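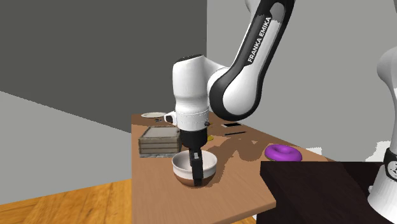
Figure 1. Simulated table-top task: Franka Emika arm with its gripper fingers inside a white bowl.

Handling and Automation, Unit 9
Notes to accompany the open day at the Drollton site
Issued 01/02/2022

1. Purpose of these notes

These notes are issued to all students attending the open day at the Sterketex works in Drollton. They cover the simulation demonstration, the floor demonstration and the short written task which follows. Students should read sections 2 to 4 before the visit and bring a printed copy with them. Section 6 is to be completed afterwards.

The visit replaces the laboratory class for that week. Attendance is recorded in the usual way.

2. Arrangements on the day

The group will be met at the main gate and taken to the Pindcombe Room on the first floor, where coats and bags must be left. Flat, closed shoes are required throughout the building. Loose scarves and lanyards must be removed before entering the floor area. Safety glasses are provided by the host and must be returned at the end.

Photography is allowed in the Pindcombe Room. It is not allowed on the floor.

Students who use a hearing aid or who need a seat during the floor demonstration should inform the department office in advance. There is a lift to the first floor.

3. The simulation demonstration

The first demonstration takes place on screen. A single arm is fixed beside a table on which ordinary household objects have been set out, as in Figure 1. The arm is asked to carry out a short instruction involving one or more of those objects. The host's staff will run the same instruction several times, with the objects placed differently at the start of each run.

Students are asked to pay attention to the following points.

Approach. In Figure 1 the fingers point straight down and enter the bowl from above. An approach from above keeps the arm clear of neighbouring objects, such as the slatted crate standing next to the bowl. It is less suitable for a flat object. Consider how the plate at the far corner of the table might be picked up with the same two fingers, and whether it could be lifted at all without first being moved.

Grasp. A two-finger gripper holds an object by pressing on opposite sides of it. With a bowl, the usual choice is to close on the rim, with one finger inside and one outside. With a ring, such as the purple donut on the right of the table, there is a second choice: one finger may be placed in the hole. Students should be able to say which of these they would expect to hold better if the object is knocked during the move.

Occlusion. The view in Figure 1 is taken from one side. A small yellow object near the gripper is partly hidden by the wrist of the arm. A system which relies on this view alone would have limited information about that object for as long as the wrist stays where it is. The host will show the effect of adding a second view.

Light and shadow. A broad shadow lies on the table between the bowl and the donut. Shadows of this kind can be mistaken for a change of surface or for an object. In simulation the lighting can be altered freely, and the host will repeat one run under different lighting.

A full set consists of 200 runs. Only a small part of a set will be shown on the day, and the results of a complete set will be given to students as a printed table. Please note that a run is counted as a success only if the object is at rest in the correct place when the time limit is reached. A run in which the object is placed correctly and then knocked over is counted as a failure.

4. The floor demonstration

The second demonstration takes place in Bay 2, behind a fixed guard. Students must remain behind the yellow line and must not lean on the guard. The group will be divided in half, and each half will watch in turn.

The work shown in the bay is the loading of textile cones into trays. Compare it with the table-top task. In the bay, every cone arrives in the same position and the arm repeats one fixed movement. In the simulation, the starting positions change and the movement has to be worked out afresh. Questions about cycle times may be put to the host's staff, but figures marked as confidential should not be copied down.

5. Background reading

Course reader, chapter on grasping, up to and including the section on friction. The Nkosi worksheet on reach and joint limits, issued in November, should also be revised. Question 4 of that worksheet is close to what will be seen on the day.

6. Written task

Write no more than 919 words on one of the following.

(a) The use of simulation before trials on a real arm, with its limits.
(b) The choice of grasp for two objects visible in Figure 1.
(c) The differences between the two demonstrations, and what each requires of the person setting up the work.

Sketches are welcome in (b) and do not count towards the length. Work should be handed in at the department office with a signed cover sheet. Late work is subject to the rules in the course guide.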